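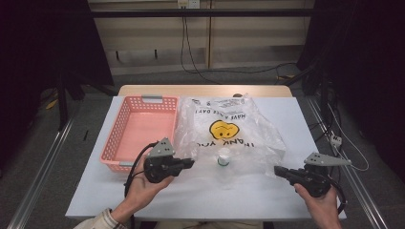
Before You Spend Money on a Robot for the Kitchen or Workshop

My neighbor Iwona Kozłowski came over in February with a catalog under her arm and asked me what she ought to set aside for a robot arm to help with packing orders at her little soap business. I put the kettle on, because I knew we'd be a while! Everything we talked through is written down here, more or less in the order we got to it.

Start with the job and leave the catalog shut. Write down what gets picked up and where it goes. A stiff plastic basket with handles is a fairly easy thing to plan for. A thin, crumpled shopping bag is a good deal harder (it folds a new way every time you touch it), and a small clear bottle tangled up in one is harder still. If your work is mostly bags, tell the seller so in your very first message.

Ask whether you need one arm or two. Holding a bag open while something goes in takes two hands for most of us, and the second arm can nearly double the bill. Iwona's quote from Vellura came to $3,922 for a single arm, and she'd been thinking of it as the whole price, bless her. Spare fingers, mounting plates and longer cables were all listed separately on page 7.

Then there's the table. Measure it, and measure the distance to the nearest outlet while you have the tape out. A plain white top is lovely for finding small parts on, though clear plastic can be a nuisance against it. Leave a path for the cables so you aren't stepping over them with a tray in your arms.

I'd keep $1,000 back for the first year, for worn fingers and the odd afternoon of somebody's help. Iwona has decided to rent from Hoarau first, at $46 a day, and she's bringing her own bags and bottles to try.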